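**Denim swap returns to Orkgate, and it's bigger!**

The Orkgate clothing swap is back this December, and last year's was a joy: 741 pieces found new closets in one afternoon. Bogumił Zieliński, who started it with a single rack in the hallway at Räsänen Hall, now has 85 people signed up to bring clothes.
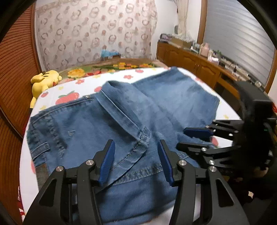
Jeans are what everyone asks for first. They last for years, they patch beautifully, and a pair that no longer fits you will be perfect on somebody down the street. Blue denim that's crumpled and half folded, like the pair on the fruit-and-flower print, is welcome as long as it's clean. Skip the ironing! Zieliński says steamers will be set up by the door, and Ville Rantala is bringing his sewing machine for free hems (he got through 40 last time and still stayed for cake).

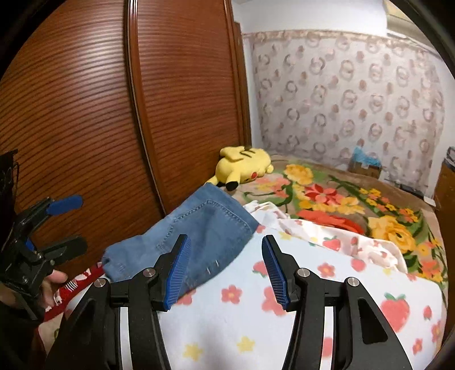
Do you have to bring something to take something home?

Everyone is welcome to take up to five pieces, even if they come with empty hands. Anything left over goes to the Fundumex thrift store on the Monday-to-Saturday donation shelf.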